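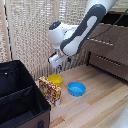
A robot arm with a parallel gripper over a tabletop sorting layout of two bowls, a carton and a fabric bin.

Gripper drift fault

Gripper drift fault, also called finger creep or soft drop, is a failure of tabletop robot arms in which the two fingers of a parallel gripper slowly move away from their commanded position while the controller goes on reporting a good grip. The usual result is a dropped object. The name became common among users of the Lerutine arm controller after a well-documented run of drops at the Triladdale workshop, where the fault was traced by the technician Hendrik Van Leeuwen. It is a small fault with a wonderfully tangled set of causes, and it remains a favorite teaching case for people who are new to robot maintenance.

Background

A parallel gripper holds an object by squeezing it between two fingers that slide toward each other in a straight line. In most light grippers a small motor drives both fingers, and an encoder on the motor shaft tells the controller how far they have moved. The controller does not measure the fingers themselves. If anything slips between the motor and the fingers, the two can disagree, and the controller will believe the motor.

Household sorting tasks show the problem well. Plastic bowls are gripped by a thin rim, often curved, and a snack carton has flat sides that give way under pressure. Each calls for a different squeeze, and a gripper that has lost a little width may handle one all morning and drop the other on its first try.

The Triladdale drops

The Triladdale workshop ran a pick-and-place routine in which an arm moved cartons and bowls into an open bin. The routine had completed 1093 cycles before the first recorded drop, which took place in January. A bowl left the fingers during the lift and landed back on the table. The log showed a closed grip, normal motor current and no warning of any kind.

Two more drops came the same afternoon. Staff first blamed the bowls, then the lighting, and then a software update to Lerutine that had been installed that week. Rolling back the update changed nothing. Van Leeuwen then tried a very simple test: he closed the gripper on a steel gauge block, left it alone over lunch, and measured the finger gap again when he got back. The gap had opened by more than 2 millimeters. The encoder reading had not moved at all!

Cause

When the gripper was taken apart, the clamp screw that held the drive gear to the motor shaft was found to be loose. Under a steady load the gear turned slightly on the shaft, and the fingers backed off. Repeated opening and closing made the slip worse, though never in a perfectly regular way, so the drops looked random.

A second cause sat in the software. Lerutine judged a grip by encoder position and took a motor current reading only at the moment of closing. A grip that was firm at that instant and weak 7 seconds later passed every check. Van Leeuwen's report gave both causes equal weight, and it is still worth reading for its lovely hand-drawn plots of finger gap against time.

Safety

Drift is mostly a nuisance with light plastic items. It becomes a safety matter when the object is heavy, sharp or hot, or when a person reaches under the arm. A status light cannot be taken as proof of a sound grip, as it shows only what the controller believes. The Triladdale workshop now keeps hands out of the area below a loaded gripper at all times, including during pauses, and powers the arm down before anyone inspects the fingers.

Detection and repair

The gauge block test, sometimes called the lunch test, is the standard check. A paint mark drawn across the gear and shaft is even quicker, as any slip breaks the line. Repair consists of cleaning the shaft, replacing the clamp screw, applying thread-locking compound and setting the finger zero again. Worn gears are replaced as a set.

Later versions of Lerutine sample motor current throughout the hold and stop the arm if it falls too far. Gimden, which makes replacement fingers for small arms, went further and added a sensor that reads finger position directly. The Ankrah gripper uses a keyed shaft in place of a clamp, and so does away with this kind of slip, although its fingers can still loosen at their mounts.

See also

Encoder error
Grip force control
Parallel gripper
Pick-and-place routine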